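Kurup Grave & Parish Finder, desktop version - review

Posted by Shona Fairweather

Three stars, maybe three and a half on a good day. Writing this quick before I forget what annoyed me.

Background: I do family history, mostly ministers and schoolteachers, the kind of people who got a long stone and a short obituary. My current headache is a dissenting preacher who moved his family across the ocean and then fell out with two congregations in a row. Lots of burial records, lots of bad handwriting. Had been using Fivance for years and got tired of the price going up.

Setup. Fine. Took 10 minutes, most of that was importing my old tree. It kept the notes but dropped every footnote on marriages, so check yours. I only noticed when my great-great-aunt suddenly had a wedding date and no source for it.

Inscription search is the reason to buy. You type whatever scraps you can read off a stone and it guesses the rest from wording that was common at the time. I gave it "departed" and half a surname plus a year with one digit missing. Got the right man second on the list. Fivance never found him at all, I'd looked for him on and off since I started. Latin dates it handles well too, roman numerals no trouble. Long s is hit or miss. It read "blessed" as "blefsed" over and over and I gave up correcting it.

Parish registers - good for New England and Pennsylvania, thin everywhere else. The Vosthorpe registers are supposed to be in there and they are, sort of, baptisms only. No burials. If you need burials for Vosthorpe you're still writing letters.

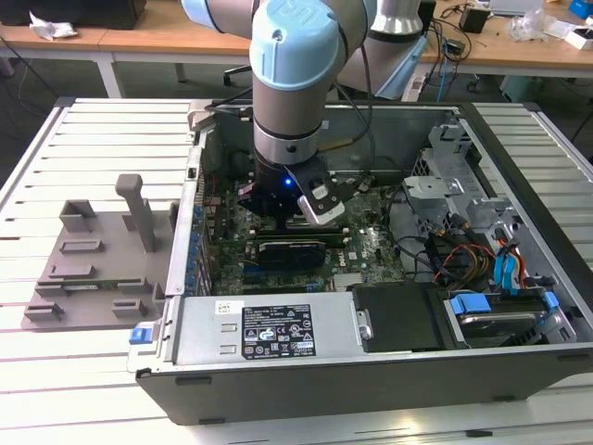 Speed is the other thing. Small searches come back quick. Anything across more than one county, go make a sandwich. I ran a surname search over the whole burial index and it took roughly 60 seconds before the first result showed up, and then the list jumped around while it filled in so I clicked the wrong person twice. There's a setting to make it wait til the list is done. Buried under Display, of all places. Turn it on.

Timeline view I liked more than I thought I would. Puts the person's life down one side and church events down the other, so you can see when a pulpit changed hands the same year somebody moved house. Solved one small mystery for me right there. My preacher's "retirement" lines up with a new meetinghouse and a new man in it. Poor old thing was 67 and had just buried his wife.

Printing is bad. Charts split down the middle of a name. I export to Justo and print from there, works ok, extra step.

Support: wrote in at 3 in the afternoon about the missing footnotes, had an answer the same evening from a Reginald Nguyen-Tran. Polite, knew the problem, said a fix was planned for August. Didn't promise. The workaround is to export the sources from your old program as a seperate file and import that second. It worked for most of mine, the rest I typed in by hand.

Other bits:
Backup is manual only, no reminder.
Text size goes up nicely, my eyes are grateful.
The help pages describe an older version, half the menus have moved.
You can attach photos of stones but not crop them.
Place names default to modern counties. Drove me nuts, you can switch it off per person but not for the whole tree.

Would I buy it again? For the inscription search yes. If your people were farmers with no stones and you mainly live in census pages, skip it and stay with what you have. I'm keeping both for now, Fivance runs out in the spring and I'll decide then. Will update this if the August fix shows up.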